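Putting a tower back together

I've been meaning to write up the old office tower since March, so I'll get on with it.

The case goes on its side with the panel off. I like to have all the bits in view before starting, and I do the jobs in the same order each time: processor, memory, drive, graphics card. On a full-size board there's plenty of room for fingers, but the card still needs lowering in level. If one end goes down first it will feel seated when it isn't.
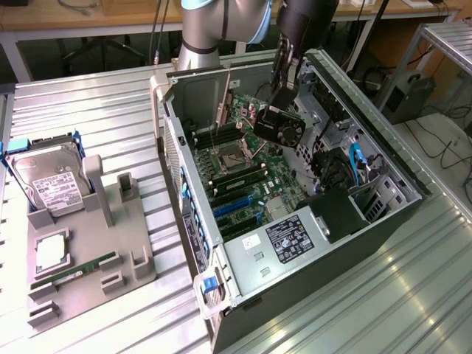 I used to put parts down wherever there was a gap, and once spent an evening looking for a stick of memory that was under the manual. A tray with proper pockets has cured that. Mine came from Storgate and cost more than I wanted to pay — 4 compartments would have done me — but I haven't lost anything since.

Processors get a pocket of their own, well away from the screws. Lift the lever on the socket fully, line up the corner mark and let the chip drop in under its own weight. Don't press it. 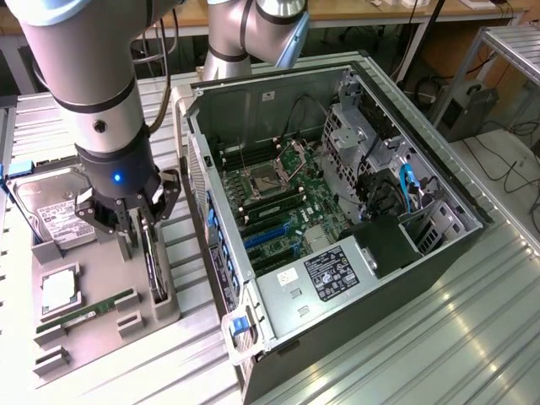
Memory is the one thing that does need a firm push. Check the notch first. Cables go last, and I leave the side panel off until it has started up twice.

Comments

Joshi: Same order as me, except I leave the card until after the first start.

Lolley: Does the tray fit a full-size drive?

Recent posts

Cleaning dusty fans
Sorting the cable drawer
A Thursday at the Nalldale tip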